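About Us

Hi, I'm Despina Dervishi, and I run the software side of Lumincombe together with Nataša Atanasov. We write planning and control software for two-armed robots, the bit that sits between "put the plate away" and the motors moving. There are 2 of us on the planner and we share one very full office in Wiltton (come by, we have good coffee!).

Most of our days go into kitchens. Ours has a toaster oven, a mug tree, a basket of corn and two arms that need to stay out of each other's way. 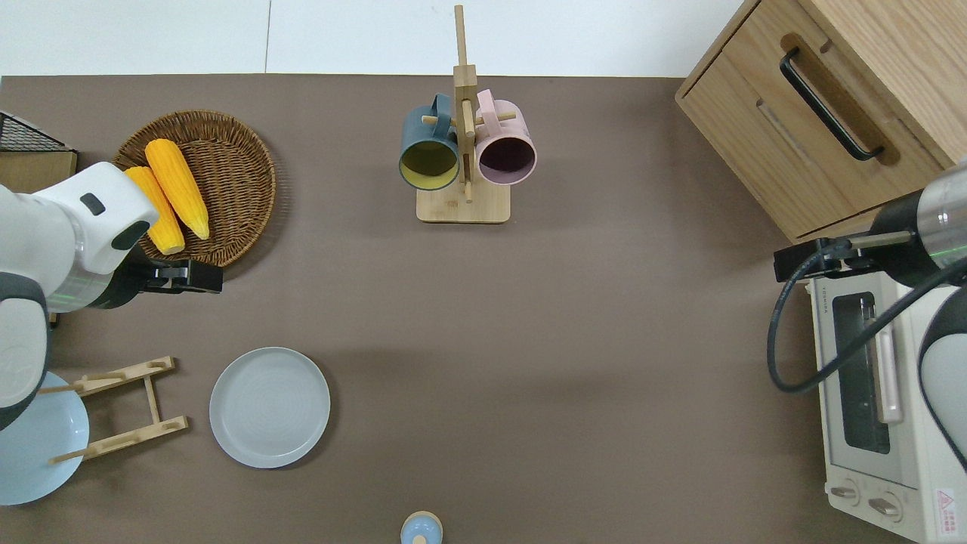
Left arm by the corn basket, right arm over the toaster oven.

Nataša started the planner at Vukadinović, where she got tired of arms that stopped dead every time a cable or a cupboard got close. Her version keeps a few backup paths ready and swaps between them as it goes - sounds simple, took us ages. It now replans in 60 milliseconds and our test set is up to 3567 tabletop layouts, most of them built by moving the same mugs a little to the left.
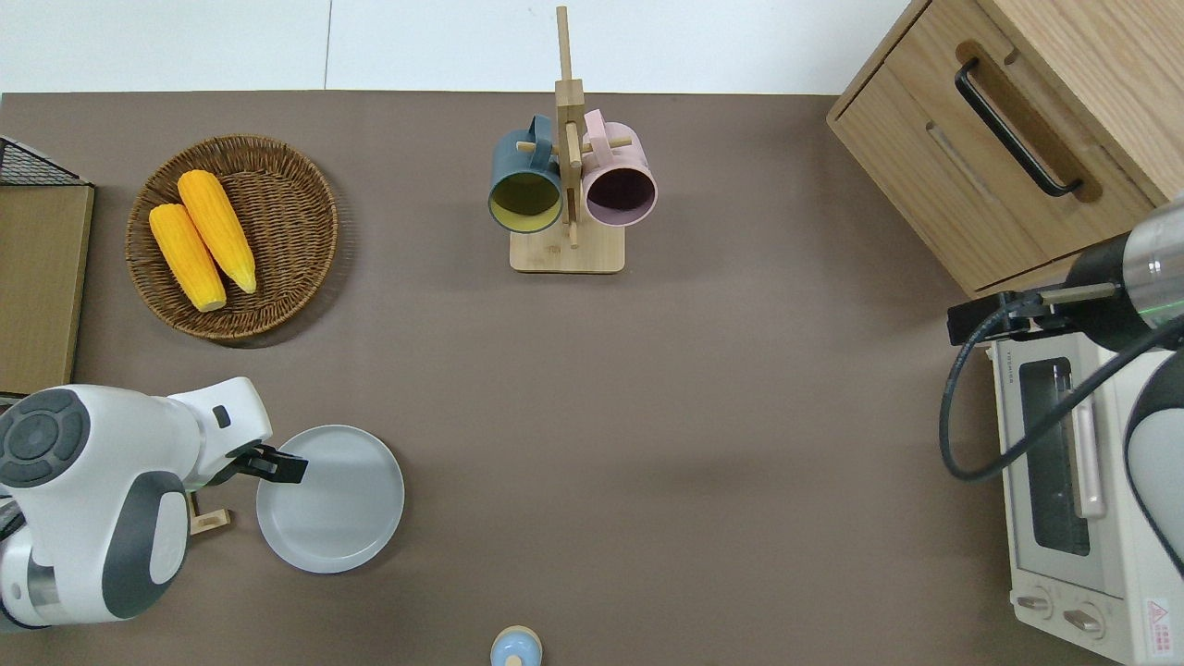

I look after the tools around it: the log viewer, the replay window, and the little page where you can drag a goal pose and see which joint complains first. I'm a bit too proud of that page. Our friends at Vornby use it every day and send me very long bug lists, which I love (mostly).

Plates are my current headache. A gripper has to come in low at the rim, and a couple of millimeters of error in the height is plenty to spoil the grasp.
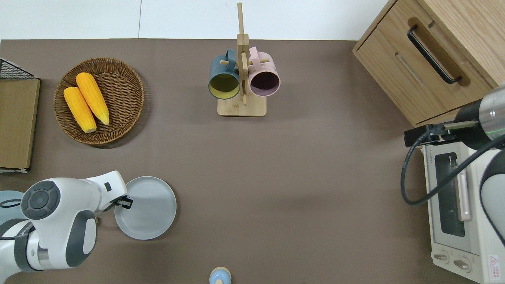 Working with us

We're looking for one more person in October, ideally someone who likes C++ and doesn't mind reading other people's logs. Write to either of us and tell us what you've built - it can be small!

Page updated 16/08/2018

14 Shares
2 Comments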